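Wrist camera washed out on a white table, any fixes?

stultard_bot
Posted 27/12/2025

Our school club is doing the table-setting challenge in February and I am having so much fun with it! One snag: shiny things on a white table drive our detector nuts. We have 248 training pictures so far, and it still mixes up glare with edges. Should we shoot more, or change the lights first?

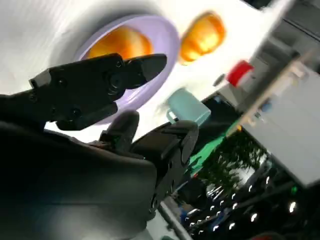 Wrist view, with the lavender plate and the two orange pieces

Same model, same settings every time. The mug gives us no trouble at all, but it loves to draw one big box over both orange things.

Andgate862
Lights first! Lock your exposure too, and drop it 2 stops. We taped baking paper over our lamps last season and the double boxes went way down. Then shoot more, with the pieces touching, apart, half hidden behind the fingers, all of it. Such a good challenge, good luck!

drostlow
gray tablecloth. check the rules first though

rodrigues_lab
Look at your overlap threshold as well. Ours was too low and it merged neighbors. Took 4 tries to get a value we liked.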